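Setting Up a Router Without Making a Mess of the Cables

Posted 15 December 2002 by Sosina Chala

Clear a table before you touch anything. A router has more loose parts than you expect once the antennas start swinging around, and a cable that drops behind a desk can take ten minutes to fish out.

Turn the router so the row of ports faces you. On most home units one port is a different color from the rest. The odd one is usually for the line coming from the modem, and the matching ones are for your computers. Check the leaflet if yours is marked some other way.

Hold the cable by the plug and push until it clicks. To take it out, press the small tab first. Never pull on the cord.

A white router with yellow ports and one blue, on the worktable: 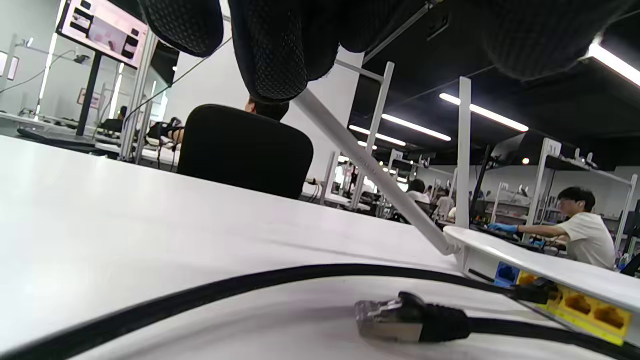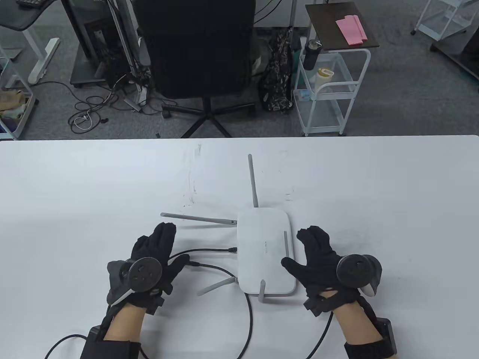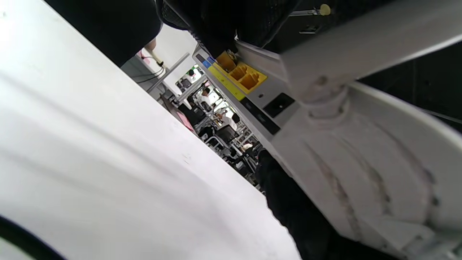
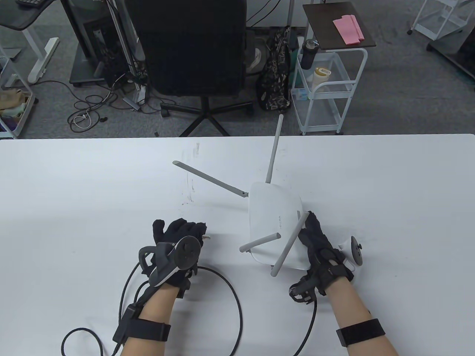 Antennas and placement

Leave the antennas for last. Hold each one near the base when you turn it, and stop when it gets stiff. For a one-story house, stand them upright. If you need a signal upstairs, lay one or two flat and try again.

Keep the router off the floor and away from the microwave. A shelf at chest height works well. Nahom Gidey keeps his on top of a bookcase in the hall and gets a signal in every room but the garage.

Tidying up

Coil spare cable in wide loops and tie it with a strip of cloth or a twist tie. Tight bends will ruin it sooner or later. A 4-foot cable is plenty if the computer is on the same desk.

Label both ends with masking tape. Write what it goes to, and add the month if you swap cables often.

Wipe the table with a damp cloth after you put everything away. Scuffs on a white top come up with a little baking soda.

Related tips
Cleaning a keyboard
Hiding cords behind a desk
Which batteries to keep in the drawer
January cleanup list

Contact Mersha Home Tips | Copyright Mersha | Back to top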